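# Stallstead plant swap moves into the old feed hall

After three springs of squeezing tables into a church parking lot, the Stallstead plant swap is finally getting a roof. The April swap will be held in the old feed hall on the east side of town, and if you garden anywhere within driving distance, this is the one to clear a morning for.

The news came out on Friday, when organizer Bernadette Buckley sent a short note to everyone on the mailing list. It was four lines long and two of them were about parking. By that evening 44 people had written back asking for a table, and that's before anyone had put up a single flyer.

If you've never been, the idea is wonderfully simple. You bring plants you have too many of, you get a paper ticket for each pot, and you spend your tickets on whatever other people have too many of. No money changes hands at the swap tables. Last year roughly 300 gardeners came through in a morning, and I came home with two hellebores, a division of Siberian iris the size of a dinner plate, and a gooseberry I hadn't planned on and now love.

The trouble was always the weather. Anyone who was there two years ago will remember the hail (my poor lettuce seedlings certainly do), and even on a good day the wind came straight across that lot and knocked over anything taller than a coffee mug. Tomato starts took the worst of it. Plenty of people simply stopped bringing them.

"We had folks sitting in their cars with flats of peppers on their laps, waiting for the rain to quit," Buckley told me. "I said then that we'd be indoors or we wouldn't be doing it."

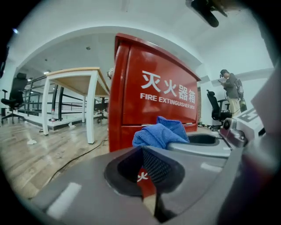
The feed hall has a concrete floor, big doors at both ends and a row of high windows down the south wall, so the plants will get decent light while they wait for new homes. There's water, too! A proper spigot, right inside the door, and a hose long enough to reach the back row. Buckley has laid out the tables in three long aisles, with perennials and shrubs on the left, vegetables and herbs in the middle, and houseplants on the right where it's warmest.

The extra space also means room for things that never fit before. The one I'm most excited about is the seed table. Diarmuid Ó Briain has been saving vegetable and flower seed in his backyard for years, and over the winter he filled 1,000 small envelopes to give away. He's labeled every one of them by hand with the variety and the year it was saved. There are runner beans, calendula, a purple-podded pea, several kinds of lettuce, and a squash he grows under the name Bratu, after the neighbor who handed it to him over the fence.

I got to see that squash last fall and it's a beauty – ribbed, dusty orange and heavy as a bowling ball. Ó Briain says it wants rich soil, a lot of room and very little fussing. He roasted one for us with nothing but oil and salt, and I had thirds.

"Take three packets and grow them all," he said. "If you save some seed at the end of the season, bring it back next year. If you don't, come anyway."

Werora, the small native plant nursery out on the county road, will have the only selling table of the morning. They're bringing young asters, wild bergamot, little bluestem and a few flats of foamflower for those of us with more shade than we know what to do with. They'll also answer questions, and if you've ever stopped by the nursery on a slow afternoon, you know they'll happily talk about clay soil until the lights go off.

Over by the south wall there will be a tool corner run by Jirnis, the repair shop. Bring one dull pair of pruners or a hoe and they'll put an edge on it while you shop. One tool per person, please, at least until the line goes down. I'm bringing the loppers I've been embarrassed about since last summer, and I expect to be told off.

A few practical notes from Buckley's list. Pots should be labeled with the plant's name if you know it, and "yellow daylily, don't know which" is a perfectly good label. Check the undersides of leaves before you load the car and leave anything with bugs at home. Please don't bring mint unless it's in a pot, English ivy in any form, or anything dug from the wild. Bare-root divisions are welcome if they're wrapped in damp newspaper.

Doors open at 8 a.m. for people with tables and at 9 for everybody else, and swapping goes until noon. Whatever is left on the tables after that is free to take, and the school garden gets first pick of the vegetables. There's coffee by the north door, but bring your own mug.

New gardeners with nothing to trade shouldn't stay away. Everyone gets 3 tickets at the door just for walking in, enough for a tomato, a basil and something you can't pronounce. That's pretty much how I started, and I ran out of flower bed a long time ago.

Tables are free but they do need to be reserved, and the houseplant aisle is filling up fastest. To ask for one, reply to the mailing list note or leave your name on the sheet at the Werora counter. Parking is behind the hall, with the spaces nearest the doors kept open for unloading until 9.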